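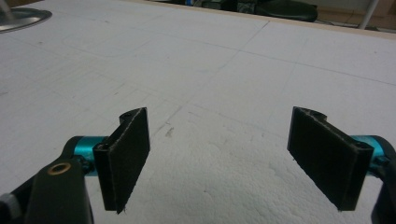
Progress Report: Insulation Retrofit of Community Buildings, Silano District
Submitted by Socorro Condori, April 15, 2025

1. Status of works

Attic and wall insulation is complete at the Torkow hall and at the annex behind it. Work at the Sirko reading room is in progress. The north wall was opened during this period and the studs were found to be spaced wider than shown on the 1960s drawings, so the cut list was revised before any further sheets were ordered. The Tondumis clinic has not been started. Access depends on the clinic moving its records out of the rear corridor, and Gladys Echeverri is arranging dates with the clinic manager.

2. Materials

The supplier delivered 200 sheets against the second purchase order. Of these, 12 had crushed corners and were credited. Sheets are stored flat and under cover at the Torkow annex. Sealant and tape are sufficient for Sirko but will have to be reordered for Tondumis.

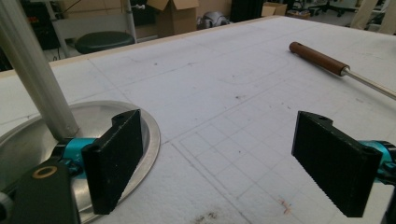

White surface at the work location, Silano District.

3. Measurements

Jhonatan Yupanqui repeated the blower door test at the Torkow hall after the attic hatch was sealed. Air leakage is 19 percent lower than the baseline taken in November. The target in the grant agreement is 25 percent. Most of the remaining leakage is at the double doors on the east side, which are outside the current scope. A price for new weatherstripping and a threshold has been requested. Indoor humidity loggers are installed at Torkow and will be read at the end of the next period.

4. Budget

Spending on materials is within the approved line. Labor is over by the cost of two extra days at Sirko, caused by the stud spacing. Kimutai Makori proposes to cover this from the contingency line, and approval is requested with this report.

5. Next period

Close the north wall at Sirko and run the second leakage test.
Confirm the Tondumis start date.
Submit the door quotation to Achilleas Koutsoukos for a decision on scope.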